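Print
E-mail

Keeping the Night Classes Open

October 25, 2024

When the Lumden Adult Learning Center began its evening program in September, up to 300 residents asked for a place. The center had room for 200. Latrice Ostrowski, who directs the program, regards the gap as the central question of her first year in the post.

"We had planned for a modest increase," she said in an interview at her office. "Most of those who applied work during the day, and the daytime schedule had never been of any use to them."
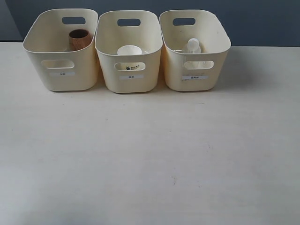

Evening classes are now held 4 nights a week, with instruction in reading, basic bookkeeping and English as a second language. Ms. Ostrowski said that bookkeeping filled first, a result she had not expected.

"Many of our students run a small business, or help a relative run one," she said. "They want to read a tax form without paying another person to read it for them."

The course is taught by Mahmoud Kettani, formerly an accountant in Bolel. He described his students as older than those he had taught before – and more willing to interrupt.

"They ask why a rule exists," Mr. Kettani said. "I have had to go home and look things up." 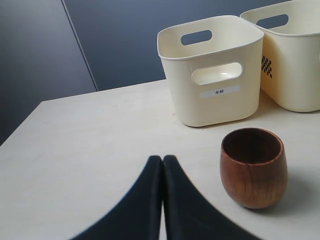

Funding and the Year Ahead

The present grant covers 52 weeks. Ms. Ostrowski has applied for a renewal and has asked that child care be included in the new budget. Attendance in the late classes drops, she said, whenever the public schools are closed.

"A parent will miss one evening, then a second, and by the third that parent is embarrassed to return," she said. "We telephone them. Some do come back." 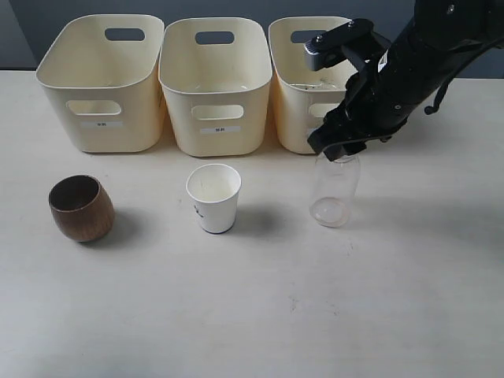
She was more cautious on the subject of a second site. Space has been discussed in the El Ouafi district, but the bus service there ends early, and she does not wish to open classrooms that students cannot leave by public transportation.

"I would prefer to settle the bus question first," she said. A decision on the grant is expected in the spring.

Print
E-mail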